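Call for Participants: Household Energy and Waste Study
Town of Lomness, Office of Climate and Energy
Posted August 25, 2019

The Town of Lomness is looking for households to take part in a study of home energy use and trash over the coming heating season. Renters and owners may both apply. No technical background is needed. 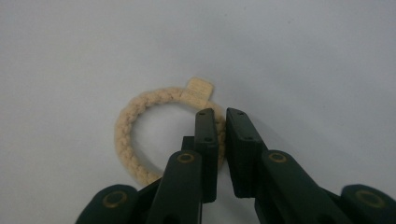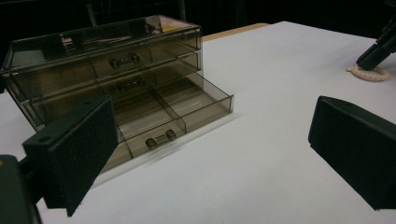 A braided rope ring and a tinted drawer organizer.

Background
The town adopted its emissions plan last year. The plan covers town buildings, the vehicle fleet, street lighting and the transfer station on Feng Road. It also sets a goal for homes, but the town has little information on how homes here are heated or how much food waste goes out with the regular trash. Utility totals are reported for the whole town and do not separate older houses from newer ones, or apartments from single-family homes.

Lomness has 2,078 occupied homes. Of these, 805 are heated mainly with oil, according to the assessor's records. Those records have not been checked in full for several years, and many owners have changed equipment in that time.

What participants do
The study starts in October and runs for 3 months. Each household will:
- Fill out a starting survey on the home, its heating equipment and the number of people living there
- Allow one home visit to record the age and type of furnace, boiler or heat pump, water heater and windows
- Read the electric meter once a week and enter the number online or on a paper log
- Keep fuel delivery slips or gas bills and send in copies
- Weigh kitchen scraps and regular trash before pickup, using a scale we lend you
- Fill out a closing survey

The weekly tasks take less than half an hour. The home visit takes almost two hours and can be scheduled for daytime or evening.

Who can apply
You must be 18 or older, live in Lomness year-round and expect to stay at the same address through the end of the study. One person per household should apply. Renters do not need the landlord's permission for the survey and logs, but will need it for the visit if the heating equipment is in a locked or shared area.

We especially need households in the Starstead neighborhood, homes heated with oil or propane, and apartments in buildings with a shared boiler.

Payment
Households that complete all parts receive a $100 credit on their town water bill, or a check if the landlord pays for water. Households that leave early are paid for the months they finished. The scale must be returned.

Privacy
Logs and surveys are stored under a household number in Vuvent, the town's records system. Names and addresses are kept in a separate file. Published results will be grouped by neighborhood and heating type. Nothing collected during the visit is shared with code enforcement or the assessor.

How to apply
Application forms are at the front counter of Town Hall and at the library. Return them to Anqi Dong, study coordinator, Office of Climate and Energy, by mail or at the counter. Please include a daytime phone number and state whether you need the paper log. Applicants will hear back by mail, whether or not they are selected.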